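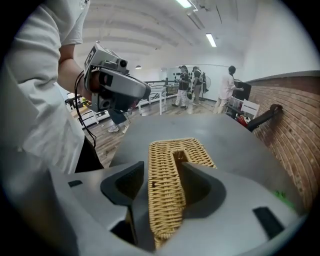 Gomard handheld gripper kit: product review talk
Speaker notes, April session
Speaker: Antonina Lysenko
Questions on setup and licensing go to Ihor Prokopenko after the talk.

Slide 1. Title

Give name and group. State that the talk covers the handheld kit only. The arm-mounted version of the same gripper gets one slide near the end. Prices are in the handout and will not be read out.

Slide 2. What is in the box

The kit as delivered to us: two handheld grippers, one left and one right, four pairs of finger pads, two camera modules with cables, a power hub, a carrying case, and a license for Jutico, the recording software. A laptop is not included. The minimum laptop specification on the order page is too low. Jutico opened on a machine that met it, but the preview stuttered with both grippers connected.

Pads come in two shapes, a curved pointed one and a broader rounded one. They can be mixed on the same gripper. Mention this early, as it comes up again on slide 5.

Slide 3. What the kit is for

One sentence is enough for this audience: the operator performs a task by hand while wearing the grippers, and the recording is used to train a policy for an arm with the same jaws. Do not spend time on the general method. Anyone who wants the background can have the reading list.

The question for this review is narrower. Can a small lab that does not build its own hardware buy this kit, put it on a table, and get usable recordings in the first week? The answer is yes, with the conditions on slides 6 through 8.

Slide 4. How we tested

Two operators, one table each. Neither had used a handheld gripper before. Ihor ran the recording station. We recorded 85 attempts over the review period and kept 74. The other 11 were dropped for the reasons on slide 6.

Tasks were grouped by object type:
Rigid, flat sides (boxes, blocks)
Rigid, curved (mugs, jars)
Woven and textured (wicker, rope, coarse fabric)
Soft (towels, foam)

Operators were given a written goal for each task and no instruction on technique. We wanted to see how they would choose to approach an object when the tool restricted the hand.

Slide 5. Grip results by object type

Rigid flat objects: no difficulty with either pad.

Rigid curved objects: the rounded pad slips on glazed surfaces when the contact point is above the widest part of the object. Lower the approach and it holds.

Woven objects: the most useful group in the review. A wicker wall is thin enough to go between the pads, with one pad inside the opening and one outside. The pads do not need much force, and too much force bends the weave. Both operators arrived at the mixed arrangement, pointed pad outside and rounded pad inside. The textured inner face of the pointed pad finds the ridges in the weave. With matched rounded pads the piece turned in the grip more often.

Pause here. Ask whether anyone in the room has tried woven objects with a parallel gripper. If someone has, take one comment and move on.

Soft objects: acceptable for folding, poor for picking a single layer. The pads are too thick. Gomard lists a thin pad as an accessory. We did not have it and cannot comment.

Slide 6. Dropped recordings

Of the 11 dropped attempts, seven were lost to tracking. The usual pattern is that the operator turns away from the table and the camera is left looking at a plain wall. Position drifts for a second or two and then jumps back. Jutico marks the jump in the timeline, but it does not mark the drift before it, so the recording has to be checked by eye.

Three were cable faults. One was operator error (trigger released early, object dropped, attempt not repeated).

The vendor's advice on tracking is to work in a room with visible detail. This agrees with what we saw. Shelves, other benches and people moving at a distance caused no trouble. A blank wall at close range did.

Slide 7. Weight, cables, fatigue

Operators were asked to stop when the forearm became tired. The longest unbroken session was 51 minutes. Typical sessions were shorter. The weight sits forward of the hand, and the effect is worse when the tool is held level above the table than when the jaws point down.

Cables are the weak point of the product. They leave the rear of the tool and hang beside the body. At the left side of the table they touched the table edge on wide reaches. We clipped ours to the belt, which fixed the contact problem and limited the reach by some 2 inches. A coiled cable would be better. We have sent this to Gomard as a request.

Slide 8. Jutico software

Good points: calibration is short, both grippers are found without manual setup, and the timeline view is clear. Jaw opening is plotted under the video, so an attempt in which the jaws closed on nothing is easy to find.

Bad points: export is one recording at a time unless the batch license is bought. File names cannot be set before recording. There is no field for pad type, so we wrote it in the comment box. Anyone mixing pads should do the same from the first day. We did not, and had to recover the pad type for 20 recordings from the video.

Show the export screen. Do not run a live export. It takes too long.

Slide 9. Alternatives

Keep to two minutes.

Welleo sells a single handheld gripper with a built-in battery. No cable, heavier tool, one hand only. Suitable for tabletop pick and place. Not suitable for tasks where one hand holds and the other works.

Âu rents complete stations by the month, including an arm. The rental includes a technician for the first day. It is the better choice for a group that needs recordings once and has no plan to continue.

We have handled the Welleo tool for an afternoon and have seen Âu's station demonstrated. Neither was tested to the same plan, so no scores are shown side by side.

Slide 10. Arm-mounted version

Same jaws, same pads, different rear housing. Pads can be moved from one to the other without tools. We confirmed the pad fit and nothing further. If asked about transfer results, say that the work has started and there are no numbers to present.

Slide 11. Recommendation

Buy if: two-handed tasks are needed, the objects are of moderate size, and someone is available to check recordings by eye.

Wait if: the work is mainly thin fabric, or the room cannot be arranged to keep blank walls out of the close view.

Order with the kit: one spare camera cable per gripper, a second set of pointed pads, and the batch export license.

Slide 12. Questions

Likely questions and short replies:

Left-handed operators? The tools are assigned by hand, so there is no change to setup. Our operators were both right-handed.

Pad wear? Visible polishing on the rounded pads by the end of the review. No loss of grip measured.

Can the kit be used standing and seated? Standing only in our test.

Warranty on cables? Ihor has the terms.

Leave the handout address on screen. The two grippers will be at the side table until the room is needed again.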